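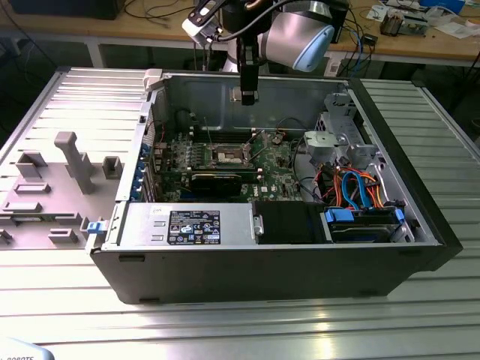
Disassembly is harder to automate than assembly, Sumathi Bhat told the first-year intake at the Wendura robotics club, and the students who doubted it were given a desktop computer and a semester to prove her wrong.

The club's current project, named Kinora, is an attempt to take apart retired office desktops with a single robot arm. The task is set by the Clareck Challenge, a student competition whose next round closes in April. Teams submit their control code, a log of every attempt and a written analysis of failures. Marks for the analysis outweigh marks for speed.

Old desktops suit the purpose. They are cheap, they tolerate rough handling, and the layout inside one differs enough from the next to defeat a program that relies on fixed positions. The model on the bench has a Dell motherboard, blue clips at the expansion slots and a hard drive held by blue rails. The club works with the tower on its side and the side panel off, so that the gripper can approach the board from directly overhead.

The cable problem

Rigid parts gave the team less trouble than expected. A drive cage or a power supply stays where it is, and its position can be estimated once the case has been located on the table. Cables are another matter. A SATA bundle has no fixed shape, it moves when touched, and it can hide the part the arm has been sent to reach.

Of the 181 attempts in the log for last term, 136 were stopped before the target part was released. The most common entry in the fault column is "cable contact". The second is "approach angle", which covers cases where the planned path would have brought the wrist too close to the wall of the chassis.

The students responded by dividing each removal into short moves with a check between them. If the measured force on the fingers exceeds the limit for that move, the arm retracts along the path it came in on and the attempt is logged as a fault. Cycle times went up. The number of bent connectors went down, and the team judged that a fair trade.

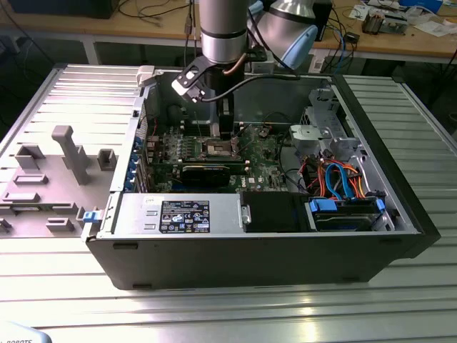

Budget and bench time

Kinora runs on a grant of $3,000, of which $2,330 has been spent, mostly on replacement finger pads, cabling and a second lot of used desktops. The arm belongs to the engineering department and is booked in two-hour blocks. The Yakubu team, which shares the lab and works on sorting mixed fasteners, has the morning blocks. Kinora has the afternoons.

Each session begins with calibration, and a poor calibration can use up a quarter of the block. Students write up the log before they leave. Entries without a fault code are sent back.

Bhat does not expect a complete teardown this year. The target for the April submission is the hard drive and the expansion card, removed in either order, from a case the software has not been tuned on. Memory modules have been put off until the fingers can work the retaining latches without slipping.

New members are accepted at any point in the year. Programming experience is useful but not required, and the first job given to most of them is labelling log entries.

Project notes last updated 3/25/20.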